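Athina Karras starts drawing before I've found a chair. She leads planning software at Sekora, a small outfit in Flendunham, and her whiteboard is covered in arrows that all bend around the same blob. "That's the part of the world the arm can't have," she says, tapping it. "Everything else is up for grabs!"

Her team's planner, Cedotgate, used to treat anything an arm picked up as a solid lump. Fine for a block, hopeless for a container with something rolling about inside. The rewrite, finished in March, carries the load's tilt and contents along as part of the plan, and she's clearly thrilled with it. "You ask for a path and it comes back with 200 candidates, and you can watch it throw out the ones that would tip the load. I still sit there and watch. I should be doing email."
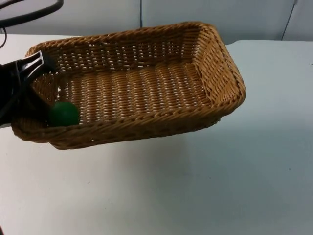 Does the planner need a model of every object before it can move one?

A rough shape is enough to start with, and the planner tightens its estimate as force readings come in from the wrist.

Her colleague Rafail Balaskas looks after the tooling, including a replay viewer that colours each joint by how close it came to its limit. He has 871 logged runs in it so far and knows a fair few by heart. "Run 19 is my favourite," he says. "Gorgeous path, completely wrong basket."

Karras laughs at that one (she wrote the bug). Next up is replanning mid-move, so the arm can change its mind without stopping first. "We had it going for a bit last night, around tea time, and I rang my mum," she says.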